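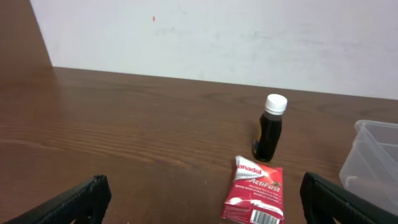

So I finally got to the open afternoon at Jestell, out in Jeltville, and spent nearly all of it at one table (sorry, rest of the building!). Debora Cattaneo runs the little pick cell there and she let me stand right at her elbow while she got it ready.

The part I liked best was the finger pads. They're ribbed black rubber, and Debora wipes them with a damp cloth every morning and swaps the pair after 1,000 grasps. Two screws a side, new pads on, then she opens the fingers all the way and looks at the gap from the wrist camera before anything moves. She had a medicine bottle with a white ridged cap standing on the wood and a crumpled red Panadol ActiFast packet lying in front of it, with a clear plastic box off to the right. The packet is the mean one, she told me – all that folded-over top, so the grip force has to come way down or it gets squashed even more.

Sandro Lo Presti does the wrist cable, and he's got opinions! He leaves a loop of slack at the last joint and changes the whole cable after 900 hours, even if it looks fine. He had 3 old ones in a drawer and bent one for me so I could hear it crackle.

Parking was a pain, but the coffee was good and I'm going back in September when they redo the arm mount.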